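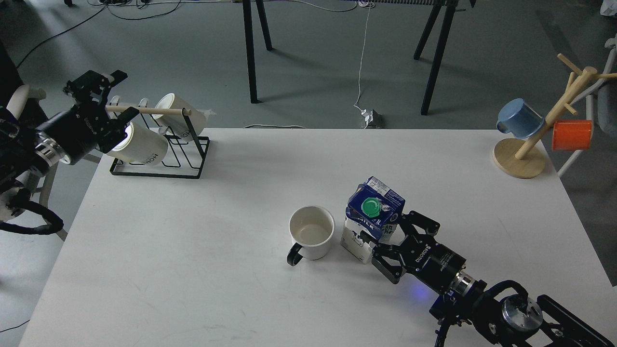 AREVHOLM, February – The great mug question at the Gosteck building has been settled, at least until the next staff meeting. After a winter in which the break room on the second floor ran out of clean cups most mornings before 10, the tenants have voted to get their mugs out of the cupboard and hang them where everyone can see them.

The vote was closer than you might expect for a matter of crockery. Of the 80 people who share the kitchen, 40 wanted racks, 22 wanted to keep the cupboard, and the rest did not reply to the email, which has never stopped them from having opinions at the sink.

Two designs are now on trial on the white table. One is a black wire rack with a wooden dowel along the top, and the white mugs with black lettering have gone to that one. The other is a light wooden mug tree with a round base and short pegs, where a light blue mug and an orange-red one have taken up residence. The tree has its admirers, mostly on the design side of the hall. The rack has the accountants.

Milk has come out of this less tidily. Under the old rules, the carton went back in the refrigerator after every pour. Under the new ones it also goes back in the refrigerator after every pour, but there is a sign.

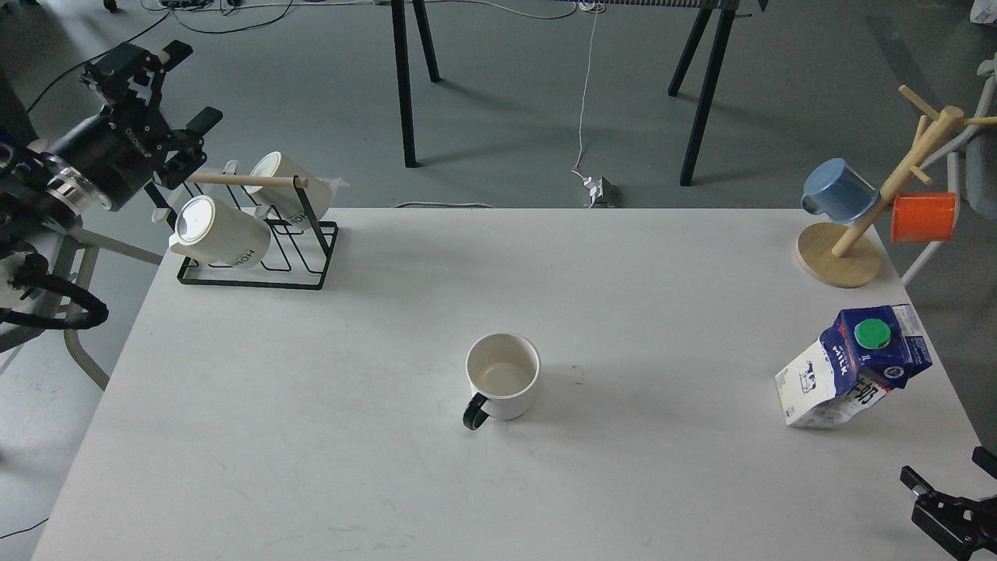
Lettered mugs on the wire rack, and a plain one with a black handle still at large on the table.

The racks were bought through Vodeck, the office supply store on Wei Street, and paid for out of the coffee fund. The fund stood at 1,446 kronor before the purchase. The building newsletter has promised a full accounting – it gave the same promise after the toaster.

Opponents of the plan have raised the issue of dust, and they may have a point. A mug in a closed cupboard stays as clean as it went in. Supporters reply that plenty of mugs did not go in very clean, and that a faint coffee ring is much easier to spot when the thing is hanging in front of you.

One matter was left off the ballot. Several tenants asked whether personal mugs may be hung with the shared ones, and whether a personal mug on a shared peg is then fair game. The building's answer, posted by the kettle, runs to a page and a half and does not say.

The trial lasts through the end of the month. Anyone with a mug at their desk is asked to bring it back, washed if possible, before the second vote. Ballots will be in the tray next to the microwave from 9 a.m.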